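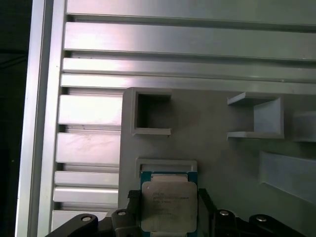 A processor with its silver metal lid. The first word printed on it is INTEL.

What lives inside a computer?

Rurby Science Pages for readers from 8 to 12
Last changed 24/04/2023

When you play a game or write a story for school, you look at the screen. But the screen is only the part that shows you things. The work is done in another place, inside the case. In this text we open the case and visit the most important parts, one after another.

The processor

The processor is also called the CPU. It is small and flat, and you could hide it in your hand. Its job is to follow instructions. An instruction is a very simple order, for example "add these two numbers" or "compare these two numbers." One order alone is not very interesting. But the processor can follow millions of them in the time you need to say your name, and from all these little orders comes a game, a song or a letter.

Let us try a small job. What is 502 minus 412? Maybe you used paper, or maybe you did it in your head. You needed a few seconds for it. For a processor it is one of the easiest jobs that exist.

The silver part on the top is a metal lid. The real chip is under it, and it is thinner and easier to break. The lid protects the chip and also takes the heat away from it. Around the lid you can find a border of green or blue-green color. It belongs to the little board that carries the chip.

The motherboard

If the processor is so clever, why can it not work alone? It needs to talk with the other parts, and for this we have the motherboard. It is a big flat board, very often green. On it there are thin lines of copper. They are like the streets of a town, but electricity travels on them and not cars.

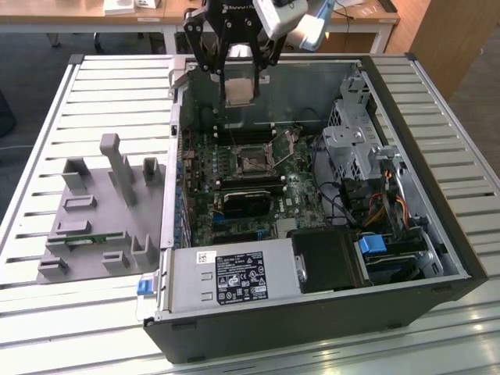

The inside of a desktop computer. The processor's place, in the middle of the green motherboard, is empty.

The place for the processor is called the socket. It has a metal lever at its side. You lift the lever, you lay the processor down very gently, and you close the lever again. You must never push. The processor fits in only one direction, and it has a small mark in one corner so that people can find the right way.

In the same computer there are black slots for the memory, two on one side of the socket and two on the other.

The memory

Memory is the place where the computer keeps the things it is using now. Think of your desk when you do homework. Your book is open and your pencil is there, so you can reach everything quickly. When you go to bed, you clean the desk. Memory is similar — when the computer is turned off, the memory forgets everything.

Memory comes on long, narrow circuit boards. They stand in their slots like slices of bread in a toaster. Many other boards in a computer are also put into slots. Along one edge they have metal contacts, and through these contacts the electricity goes in and out.
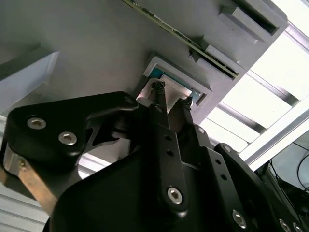 The thin edge of a green circuit board in a long, narrow slot. A second board, blue-green, is inside a white frame.

The hard drive

The hard drive is more like the bookshelf in your room. It is slower than the desk, but the things on it stay there. Your photos and your stories are still on it in the morning. They are also still there in July, when you come home from vacation.

The power supply

This one is a metal box, and it is heavy. The electricity from the wall is too strong for the small parts. The power supply changes it and sends it out through wires of different colors. In our computer there are yellow, red and black ones next to the drive cage.

Please never open a power supply, also not an old one. It can hold dangerous electricity even when the plug is out. And if you want to look inside a computer, first ask an adult to unplug it and to open it together with you.

The heatsink

All this work makes heat. A heatsink is a piece of metal with many thin walls, called fins. Heat moves from the chip into the metal and from the fins into the air. Often a fan helps to blow the warm air away.

Words to remember

Chip: a very small piece of material with many electric switches on it
Processor: the part that follows the instructions
Socket: the place where the processor sits
Motherboard: the big board that connects the parts
Memory: keeps things only while the computer is on
Hard drive: keeps things also when it is off

Something to try

Take a sheet of paper and draw your own computer town. Draw a town hall for the processor, a desk shop for the memory, a library for the hard drive and a power station. Then connect them with streets. Which street will be the busiest?

Next page: How does a keyboard know which key you press?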